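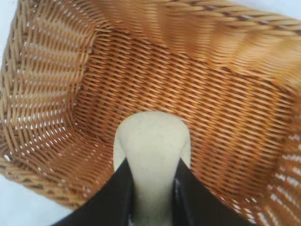 Figure 3. Woven basket, interior seen from above.

4.2 Open containers and the putting down of small things

Keys, post, coins, chargers and single gloves made up most of what people wrote down in the diary part of the study. We sent the diary to 200 households in Valstead and had 70 back in a usable state. Between them they held 1,000 entries, each one naming a thing, the spot where it was put down and, if the writer knew, when it was next picked up. Section 4.1 dealt with shelves and worktops. The present section deals with open containers: bowls, trays, shallow boxes and baskets.

An open container was counted as one place, however large it was. This follows Procházka's earlier coding sheet, with a single change. Otakar Procházka treated a drawer left open as a container of the same kind. We did not, as the diary writers themselves kept the two apart. A drawer was where something "lived". A bowl or basket was where something "was for now".

The words "for now" came up again and again, in diaries from flats and houses alike. In the follow-up interviews we asked what they meant. Most people gave a length of time first, usually until the evening or until the next shop, and then corrected themselves when they thought of what was lying in the container that day. One household in Hapeta Road had kept a bicycle light in the hall bowl since the previous October. The writer had put it down as temporary.

Size seemed to matter less than we had thought it would. Large containers were not emptied any less often than small ones, but they were searched more. People with a deep container wrote of tipping it out on a bed or table to find one thing, then putting the rest back in. People with a shallow one rarely did this. They could see what they had, and several said that this was why they had stopped seeing it. 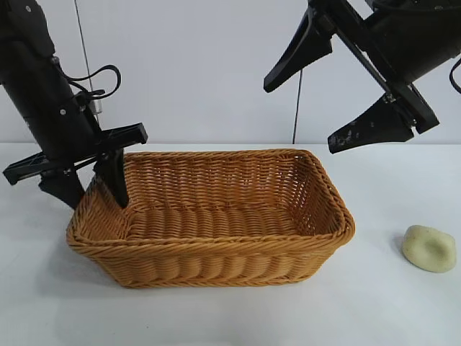
Diễm Hứa, when shown this part of the draft, objected that searching and emptying should not be set side by side, given that a search which ends with everything put back is still a kind of sorting. Her own diary had two such searches, and after both of them a few old receipts went in the bin. We have kept the two codes separate but have marked the entries where anything was thrown away during a search. There were too few of them to change the pattern.

Where the container stood made a clear difference. Those near the front door took in keys and post, as would be expected, and had the quickest turnover. Those in the kitchen took in nearly everything else. Bedroom containers were slow, and their contents were described with less confidence: "bits", "cables I think", "the stuff from his coat". In homes with more than one adult, the kitchen container was also the one people argued over. Fletcher Faulkner wrote that he had bought a second so that each of them could have their own, and that within a short time both were being used by everybody.

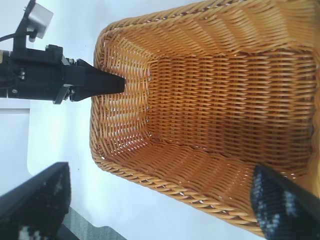

Figure 4. Rim and rounded corner of a woven basket.

Material was noted by the writers only if they wished to mention it. Those who did tended to be talking about noise. Metal and glazed bowls were disliked for keys, above all by people who came in late from work, and two writers had lined theirs with a cloth. Woven containers were praised for being quiet and blamed for holding on to crumbs and small screws. Wooden ones were hardly mentioned at all.

We also asked who had chosen the container. In many homes it had arrived as packaging or as a present and had been filled before anyone decided what it was for. Ruby-Lee Kerslake's had come with fruit in it. Rawiri Wihongi's had been his aunt's sewing tray, and a few of her buttons were still in the bottom, under the post. Bought containers were in the minority, and their owners were more likely to give a rule for them, such as nothing edible or nothing that belongs upstairs. The rules were seldom kept for the length of the diary.

The last part of the interview turned to loss. Here the accounts were short and much alike, and one exchange from a kitchen in the east of the town can stand for several of them.

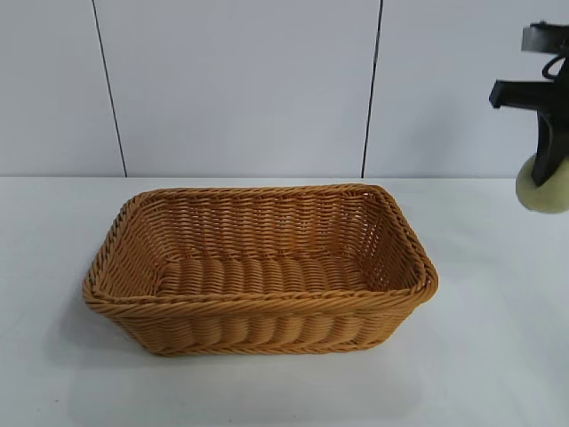 When something goes missing, where do you look first?

In the bowl by the kettle, even when I know I had it in the car.

Looking in the container first was common even among people who said that they never found anything in it. Writers who lived alone did it as often as those in larger homes. We return to this in Section 4.3, where the entries for lost and found items are taken together with the times of day at which they were written.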